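工单:手持夹爪软垫左右闭合不一致,标记板读数跳动
状态:已处理,观察中 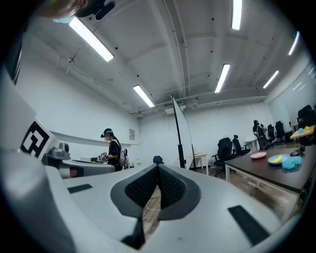

图1:手持夹爪,中间为深灰色软垫和两块黑色防滑片,左侧白板上是黑白方形标记。

设备:手持夹爪,本组编号 Urley 3 号
使用地点:Szalai 大间
记录软件:Drudemance
提交方:Urley 使用组
处理方:Sternex 维护组

一、问题描述(使用组填写)

十月开始,3 号夹爪在夹薄的东西时不稳定。夹盘子的边缘,盘子会向一侧转一点,然后滑下来。夹海绵一类软的物品没有这个问题。另外,Drudemance 里显示的开口宽度有时候会跳,手没有动,数值自己变大又变小。同一个房间的另外一把夹爪没有这种现象,所以我们认为不是软件设置的问题,但是不能完全确定。

我们已经做过的事情:重新启动记录软件,两次;换了一根数据线,没有变化;用干布擦了防滑片,好了一个上午,下午又和以前一样。

请问是否需要把整把夹爪寄回?我们希望最好不寄,因为目前的任务还没有做完。

二、第一次回复(维护组)

谢谢你们的说明,写得很清楚。暂时不用寄回。请先做下面的检查,并把结果写在本工单里。

1. 关闭记录,把夹爪平放在桌上,慢慢按到完全闭合,从上面看两块防滑片是否同时接触。
2. 用指甲轻轻推防滑片的下边,看有没有翘起。
3. 看标记板的四个角是否都贴紧,表面有没有指纹或者胶的痕迹。
4. 查一下从上次更换软垫到现在的闭合次数。软件的“维护”页面里有这个数字。

请不要用酒精擦软垫。酒精可以用在白色外壳上,软垫只用清水和不掉毛的布。

三、检查结果(使用组填写)

第 1 项:不同时。右边的防滑片先碰到中线,左边晚一点。差别很小,但是慢慢按的时候可以看出来。
第 2 项:右边防滑片的下边有一小段可以推动,左边不能。
第 3 项:标记板右下角翘起,用手按下去,过几分钟又起来。表面有一点灰,没有胶。
第 4 项:大约 2,000 次。

补充一个情况:我们放夹爪的时候,习惯把有标记板的一面靠着台子边。不知道和翘角有没有关系。

四、原因分析(维护组)

按照上面的结果,应该是两个独立的问题,只是同时出现。

第一个,防滑片的胶老化,右片向内移动。两片的角度不对称以后,夹薄的物体时受力点偏到一边,物体就会转。厚的、软的物体自己会变形,把这个偏差吸收了,所以你们夹海绵感觉正常。

第二个,标记板翘角。软件是根据标记的形状来计算位置的,板面弯了以后,光线角度一变,识别出来的边就不一样,开口宽度就会跳。靠着台子边放很可能加快了翘角,建议改掉这个习惯。

五、处理步骤(使用组实施,维护组远程指导)

1. 断开数据线,拆下软垫两侧的固定螺丝。右侧的螺丝比较紧,第一次没有拧动,换了长柄的螺丝刀才拧开。
2. 取下右边防滑片,刮掉旧胶,清水擦干净,放 26 分钟晾干。说明书没有规定时间,这个是我们实际等的时间。
3. 贴新的双面胶,按照软垫上的凹线对齐。第一次贴歪了,撕下来重新贴。建议先只贴上端,对好角度再往下压。
4. 左边防滑片没有松,但是为了两边厚度一样,也换了同样的胶。
5. 标记板整块取下,换备用板。注意方向,图案转 90 度以后软件不会报警,只是读数全部错误。我们装之前用铅笔在板的背面写了“上”字。
6. 装回螺丝,左右轮流拧,不要先把一边拧到底。
7. 在 Drudemance 里重新做零点校准:完全闭合,保持不动,点“设为零”,再完全张开一次。

六、验证

完全闭合 12 次,两片都是同时接触。夹盘子边缘,没有再转。开口宽度在静止时不再跳动,把夹爪拿到不同的灯下面看,数值也稳定。

还有一点没有解决:夹爪张开到最大时,有很轻的一声“嗒”。修理以前有没有这个声音,我们没有注意过。维护组的意见是先记录,如果声音变大或者张开时有卡住的感觉,再打开外壳检查导轨。

七、以后的保养(双方同意后写入)

每天使用结束以后,用湿布擦防滑片,再用干布擦一次。
每周做一次慢速闭合检查,方法同第二节第 1 项。
夹爪放下时,标记板不要接触任何东西。
备用标记板现在没有了,已经向 Sternex 申请,到货后放在备件盒的上层。

工单先不关闭。下一次更换软垫的时候,请使用组把“嗒”的声音的情况补写在这里。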